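Ganchos, argolas e manilhas para pendurar (quase) tudo

Olá! Finalmente consegui arrumar a página das ferragens pequenas, que andava uma confusão desde maio. Muita gente me escreve a perguntar "que gancho é que uso para isto?" e eu respondo sempre com três perguntas de volta, por isso resolvi juntar tudo aqui, com calma.

O que vendo mais é o conjunto Parnberg. Traz uma manilha curva de aço, um clipe de arame dobrado, um bocadinho de corrente e uma anilha. Parece pouca coisa, eu sei! Mas com isto pendura-se um vaso, uma lanterna, um comedouro de pássaros, o móbile que a tia ofereceu e que está na gaveta há anos... O clipe fixa-se por baixo da trave ou da prateleira, a manilha passa por dentro dele, e a corrente fica ao lado, à mão, para quando se quer baixar um pouco a altura.

Eu uso muito estas peças em casas antigas, com madeira pintada de branco, e gosto de as ver ali, prateadas, mesmo quando a tinta já tem a sua idade. Só peço uma coisa: antes de aparafusar, passem o dedo na madeira e vejam se está firme. Tinta amarelada ou lascada num canto não me assusta nada, madeira mole sim.
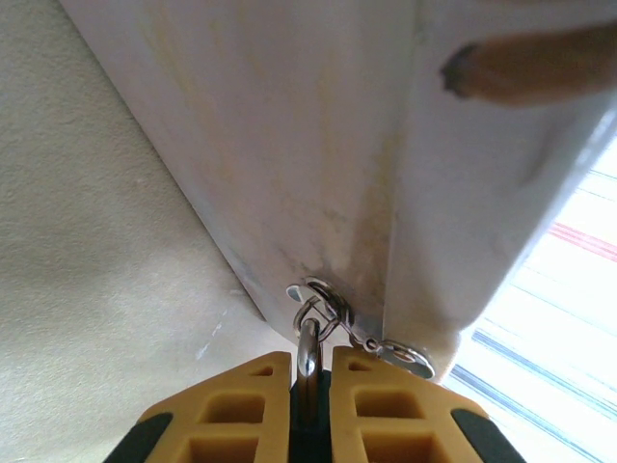

Quanto às alturas, a corrente vem curta de propósito. Se precisarem de mais, vendo a Arnitz a metro (rolo de 300 cm, corto onde quiserem) e os elos encaixam na mesma manilha sem adaptadores. Para quem quer pendurar numa vara de madeira, tipo varão rústico, aconselho antes as argolas abertas Garside, que entram pela ponta e deslizam bem, desde que a ponta não esteja toda estilhaçada. Uma lixa resolve isso em 2 minutos, vá!

Perguntam-me também pela ferrugem. Dentro de casa, zero preocupações. Num alpendre, passo um pano com um pingo de óleo quando me lembro (e lembro-me pouco, confesso). À beira-mar recomendo a versão inox, que custa um pouco mais mas compensa.

O conjunto Parnberg tem a referência 2291 e sai em saquinhos individuais. Para lojas e jardins há a caixa grande da Prerier, com 2000 peças sortidas, mas essa só por encomenda, porque não tenho onde a guardar!

Atualizei os preços e o stock a 28 de fevereiro de 2020. Se a vossa medida não aparecer na lista, mandem-me uma mensagem com a espessura da trave e o que querem pendurar, que eu vou ver à prateleira e respondo. As trocas fazem-se sem drama, desde que as peças venham no saquinho.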